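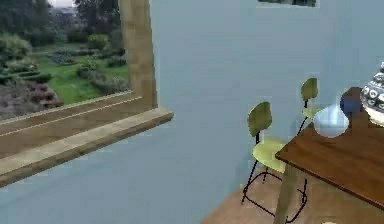
Kwaku Fiadzo wrote under the old version of this list that the eviction door was never tested from the inside, only from the stage side, and he asked that it become the first item. It is now the first item.

House check before players move in
Gornen House, season five, fan-made series
Checked by Afia Alhassan and Lai-ching Lai, October
Marks used: OK, FIX, ASK

1. Doors and ways out

1.1 Eviction door opens from inside without key or code: OK
Comment (Afia): I tried it with the lights off also. The handle is a little stiff. I put oil.

1.2 Front door is never locked with the chain during filming: OK
Comment: The chain is now removed and lies in the office drawer. Please do not put it back for the "locked in" scene. We can play the sound of a chain.

1.3 Diary room door can be opened by the player at any time: FIX
Comment (Lai-ching): The bolt on the outside is still there from last season. It was used as a joke on finale night and the player did not enjoy it. Take the bolt off completely.
Comment (Ama Owusu): Agreed. I will bring the screwdriver set.
Comment (Afia): Bolt is off. Four small holes remain, to be filled later.

1.4 Path from bedrooms to front door is free of props: FIX
Comment: The big cardboard trophies from the Andetti challenge are standing in the hall. They must go to the garage before move-in.

2. Electricity and lights

2.1 No extension lead plugged into another extension lead: FIX
Comment: Found in the diary room, behind the chair. One lead feeds the lamp, the microphone box and the kettle. The kettle goes back to the kitchen.

2.2 Studio lamps are at safe distance from curtains: OK
Comment: Distance is 80 centimetres, measured with the lamps in filming position.

2.3 Night lights work on the stairs: OK

2.4 Smoke alarms tested by button: OK
Comment (Lai-ching): All sounded. The one upstairs is quieter than the others. I would like a second opinion from somebody with better ears.
Comment (Kwaku): I heard it from the bathroom with the door closed. For me it is good.

3. Challenges

3.1 Balance beam (Head of House challenge): FIX
Comment: Height at present is 80 centimetres. For this height we need mats on both sides and we have mats for one side only. Either we borrow mats or we lower the beam. The rules sheet says "the beam is high", so lowering it will not break any rule.
Comment (Aba Frimpong): Lower it. The same thing happened in the Fosham season, and the final three still fell off in the first minute.

3.2 Food challenge, list of ingredients kept on paper: ASK
Comment: Two players wrote "nuts" on their forms. One player wrote "I will tell you later". Please call this player. The food challenge cannot be played until the form is complete, also not as a rehearsal.

3.3 Blindfold challenge: OK
Comment: One helper for each player, and the helper does not hold a camera at the same time.

3.4 Endurance challenge has a time limit: OK
Comment: Limit is 12 hours with a break for the toilet each hour. I know that some viewers find the breaks boring. Players who reach the limit will be decided by the tie-break question.

3.5 Water slide: not checked
Comment: The slide did not arrive from Uchida. When it arrives, it is checked before anyone uses it, crew included.

4. Players' wellbeing

4.1 Every player knows the stop word and has said it aloud once: ASK
Comment (Afia): To be done at move-in. Last season we only printed it on the card, and one player believed it was part of a twist.

4.2 Medicines are kept by the player and not by production: OK

4.3 Emergency phone charged, and number given to families: FIX
Comment: Phone is charged. Number is not yet sent.
Comment (Ama): Sent to all except one family, where the e-mail came back.

4.4 Sleep: no challenge begins before 7 am after a late eviction: OK
Comment (Aba): Can we make one exception for the surprise veto?
Comment (Afia): No. The surprise veto can surprise them at 9 am.

4.5 First aid box: FIX
Comment: Burn gel is out of date. Plasters are finished. More than 5 pairs of scissors, I do not know why. Please keep one pair and return the others to the costume table.

5. Crew

5.1 One crew member is awake at all hours: ASK
Comment: The night rota has a hole between 3 am and 5 am. Kwaku offered to cover it, but he is also the voice of the house in the morning and he must sleep.

5.2 Cables in the camera corridor are taped: OK

5.3 Parking space near the gate is left free for an ambulance: OK
Comment: The cone is too small and it was already moved once. A bigger sign would be better.

Items marked FIX are to be closed by the person who wrote the comment, with initials. Items marked ASK come to Lai-ching before the keys are given out.

Added later, 1.4: trophies are in the garage. L.L.
Added later, 3.1: beam is lowered, mats on one side still. Second side to follow. A.A.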